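Can a Robot Clear the Table Yet?
Final project report, Household Automation Seminar
Raymonde Hawthorne
September 15, 2021

When I started this project in April, I thought clearing a table would be the easy chore, the one I could finish quickly before moving on to folding laundry (I never did get to the laundry). My grandmother could clear a table while telling a story and scolding the dog, so how hard could it be?

I did all my trials in simulation, in a dining room I named Irdale, using a control program called Jimau that our lab has been patching for years. The rule was simple: pick up one thing, put it where it belongs, and don't knock over anything else on the way.
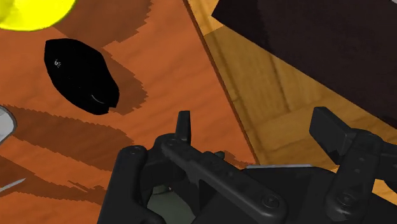
I ran 900 trials in all, and 55 of them went to nothing but fixing my own mistakes in the grasp settings. Smooth, rounded things gave me the most grief, and I spent a good many evenings nudging the approach angle and starting over. Bowls were kinder, as long as the fingers came down over the rim.

Crowding was the other big trouble. With 3 items well spread out, Jimau did nicely, but a table like the one people really leave behind after supper is a different matter, and it slowed to a crawl.

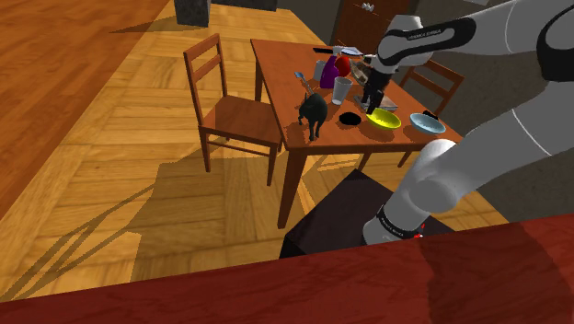

Figure 2. The arm over the dining table, with the gripper just above the small grey plate.

So, can it do the chore? My answer is partly, and slowly, and I would still want a person in the room. Next term I hope to repeat the last 100 trials with the Wasilewska planner.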